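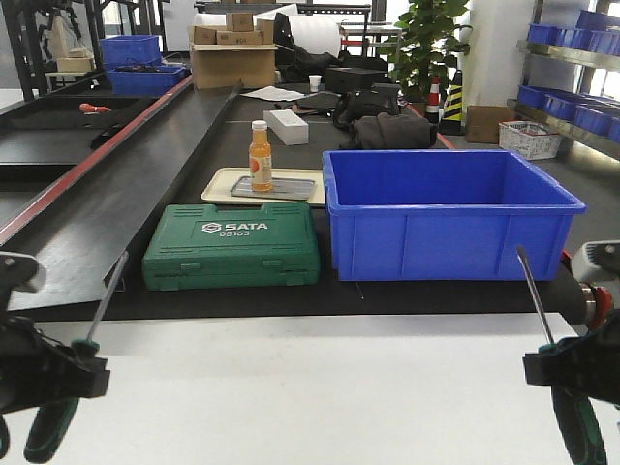 3 comments 900 shares

Section 3: Setting up your first breathing session

Okay, so you've charged the Tully and paired it with your phone (if you haven't, go back a section, I'll wait). Now for the part I like best! I've been using mine most evenings since September and I've set up a couple more for friends, so these steps are the ones I follow myself, with the Laltness app on version 3.

1. Put the Tully on a shelf or table a bit below eye level when you're sitting down. I had mine up on a bookcase at first and spent a week with a sore neck.

2. Press and hold the top until the ring glows amber, then let go. If it goes white you held on too long and you're in lamp mode. Tap twice to get back out.

3. In the app, open Sessions and pick Plain Pacing. There are fancier ones, with chimes and a voice and something called Tidal Drift, but please start plain. You want to learn what the light is doing before somebody starts talking over it.

4. Set the length. The app wants seconds, for reasons known only to the people who built it. I use 600, and I'd leave 900 until you've had a few goes. Longer felt like homework to me in the beginning.

5. Choose your pace. The ring fills as you breathe in and empties as you breathe out. The preset called Stasosville is the slow one, and Flistidport is closer to how most of us breathe on the couch. Start with Flistidport.

6. Sit down, get comfy, tap the top once. You get a short dim pulse and then it begins.

Note: the ring doesn't know how you're breathing. It has no sensor for that, it just keeps time. So if you fall behind, skip a breath and pick it up on the next fill. I used to gulp air trying to catch up, which kind of defeats the purpose.

Caution: if you feel dizzy or tingly, stop following the light and breathe the way you normally would. Don't push through it. And if you have a heart or lung condition, or you get panic attacks, have a word with your doctor before you make this a habit. I love this thing, but it's a lamp, and it isn't a replacement for any treatment you're on.

Caution: turn off the Sparkle effect if flashing lights bother you or anyone in the house. It's under Display, and it's switched on out of the box (grr).

7. When the session ends the ring fades out and the app asks you to rate your mood. You can skip that. I did the ratings faithfully for a while, then noticed I was giving myself a four every single night, so now I write a line in a notebook when I feel like it.

8. If you want a daily reminder, go to Settings, then Nudges. Pick a time when you're usually home and not cooking.

Note: a firmware update came out on 12th April and it resets your pace to Stasosville. If your sessions suddenly feel way too slow, that's probably what happened. Go back to step 5 and choose again.

Saving your own pace is in the next section, along with what to do when the ring gets stuck on amber.

Share this page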